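Compression stockings, month two

I picked up my second pair of compression stockings from the clinic in Pristham in February. The first pair had gone baggy at the ankle, and the nurse said that was normal after daily wear.

The ulcer on my left shin has closed over. It took 79 days from the first dressing. The skin there is thin and a darker colour than the rest, and I'm told it will probably stay that way. I moisturise at night and leave it alone in the morning, as cream makes the stockings harder to pull on.

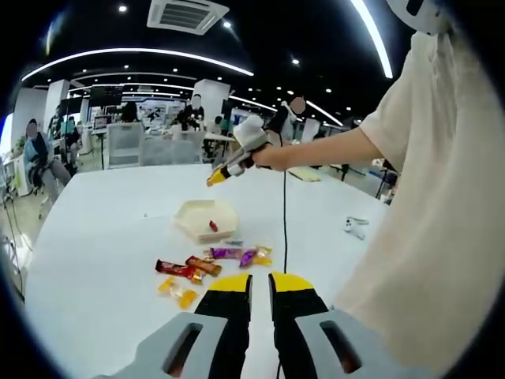 The white table, with the little tray in the middle.

Getting them on is still the worst part of the day. I do it before I get out of bed, when the swelling is down. Rubber gloves help a lot – the ordinary washing-up kind. I bought a Mikon frame to stretch the stocking open and used it for a week, but I'm quicker without it. It cost me $80 and now lives in the wardrobe.

The clinic at Plultevham was closer, but they only do dressings in the morning and parking is hopeless. Pristham has a ramp and chairs you can get out of.
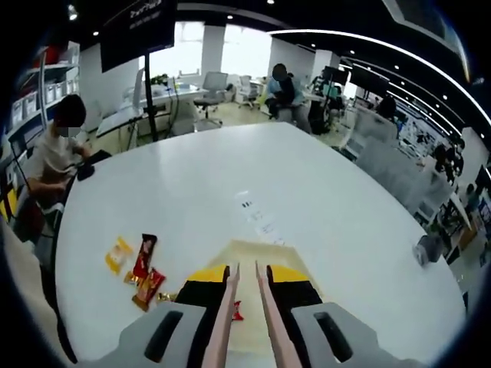
Pink tips this time, same white table.

I've had a few emails asking about the Bielecka wraps, the ones with the hook-and-loop straps. I wore them for two weeks while the wound was still weeping. They were easy to adjust but bulky, and none of my shoes fitted over the foot piece.

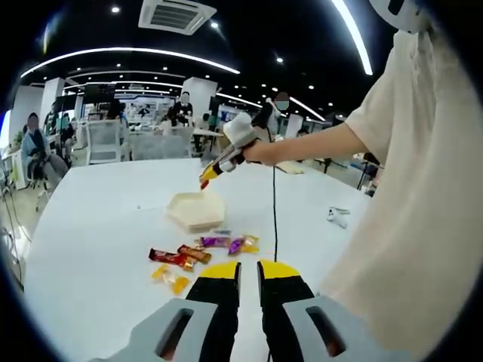 My next check is in two months. They'll measure both calves again and redo the ankle pressure test, and if the numbers are fine I can go to yearly visits. Until then it's walking, feet up after lunch, and washing the stockings by hand every night.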